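Gutters, again

I wrote in November that I was finished with the gutters, and I would like to withdraw the remark.

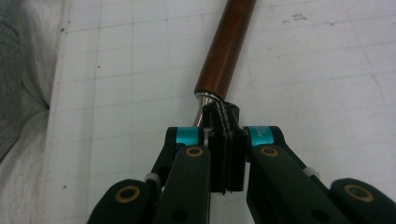 The trouble is the back of the house, where the old cast iron run meets a length of plastic that Alun Rees put up for the previous owners and has been apologising for ever since. The two don't match in profile, so the joint is mostly sealant and goodwill. Every heavy shower sends a neat stream down the wall beside the kitchen door, which is where I stand to look for my keys.

I had three options, according to the man from Wellport: patch it, replace the back run, or do the whole house in aluminium for £1,840. He said the last figure very quickly. He also left a brochure in which every house has a lawn like a snooker table and no visible weather.

Patching I have tried. I've used 2 tubes of the expensive stuff and one of the cheap stuff, and the cheap stuff lasted longer, though it did go the colour of tea.

So it's the back run only. Nine metres, four brackets more than I thought (they want them closer together than the old ones, on account of snow, which we get every sixth year). I went for the Skarby half-round in black because it looks least like a mistake next to the iron. The deep-flow version carries more water but sits so proud of the fascia that from the garden it resembles a canoe.

Prys James is lending me his tower, on condition that I collect it, return it and stop calling it scaffolding. I've marked the fall with string. It should drop towards the downpipe, and at present the string says it does, while the spirit level has doubts. I'm inclined to trust the level, having tied the string myself.

The fascia behind needs a coat of paint before any of this goes up. Dark green or the same grey as before? My wife says grey. I've bought the grey.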